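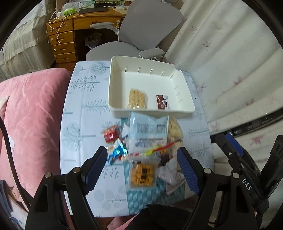
Fig. 1. Session 2 — jaws open over the snack pile, sorting tray behind.

Home-Built Grippers, Session 2: Jaws and Pads
Notes by Ayuba Alhassan, Talavera shared workshop
2024-11-04

Last time we cut the linkage arms. Tonight we get to the fun part — closing them on things! Fig. 1 is the setup I want you all to copy at home: a table, a low-walled tray and a heap of whatever is in the snack cupboard. Snack packets are wonderful test objects. They slide, they crinkle, they fold up when you squeeze them, and a slim stick pack asks something completely different of the jaws than a big bag does.

Pads
Look at the blue pads on the two jaws. The texture matters a lot more than people expect. In September we ran smooth pads on the Puvik build and logged 446 grabs, with 191 drops. Most of those were shiny foil, picked up near a corner. Textured pads next, same objects, same tray, and please write down every drop, even the silly ones.

Pivots
Tighten each pivot screw until the arm stops wobbling, then back off a hair. Work the jaws open and closed by hand before you go near the table. If one side lags, loosen that side and start over (mine took four tries on the Grodlow arms, and I loved every minute of it).

Picking from a pile
Start with whatever lies on top. A packet tucked under a bag will drag its neighbors along, so leave it for later. Come in with the jaws wide, one on each side, and close slowly. Clear wrappers are hard to judge by eye — get your head down near table height and look again.

For next week
Do 70 grabs from a mixed pile into a tray. Log the object, where you gripped it, and held or dropped. Bring the log and your pads, worn or not. We'll try the Grandunex spring kit on whichever gripper has the stiffest arms.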